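August 2, 2023

Notebook, bench table, hand gripper collection (Ulik set)

Continued with the bottle and cup episodes. Reda Benkirane did the first half of the morning and I did the rest. The total on the Ulik set is now 333 accepted episodes. My target for this week was lower, so I am satisfied with the quantity, but less with the variety.

What I changed today: the start pose. In the July data we always began with the gripper near the front edge of the table, and the policy learned this too well. When Reda started the arm from another place, it first went back to the front edge and only then looked for the object. Now we begin each episode from a different height and side. I wrote five start positions on a paper and we go through them in order, then again from the first.

Second point, the speed. Bouchra Ait Ali looked at the replay in Gaber and told me that my approach is too fast in the last part, before the fingers close. She is right. I removed 20 episodes where the tracking jumped, and almost all were mine. For the new ones I stop shortly before contact, then close slowly, then lift. It feels unnatural to the hand but the curves are much cleaner.

Grasp height is still open. Low on the bottle the pads have a good surface and the label stays visible to the camera, which I prefer for the text-conditioned version. But a low grasp leaves the heavy part above the fingers, and with a full bottle it can tilt during the lift. Reda proposes to record both heights and to mark them in the file name. I agree, only we must agree also on the spelling of the mark, last time we had three versions of it.

Calibration: done in the morning with the Plallell board, again after lunch. No difference worth to note.

To do:
Export to Fusent before the evening, and check that the gripper width is not missing as on the last export.
Ask Bouchra if 30 frames per second is enough for the slow closing.
Keep the clutter at the back of the table, but move it between sessions.
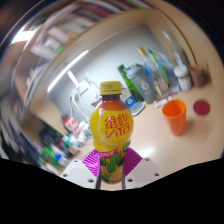
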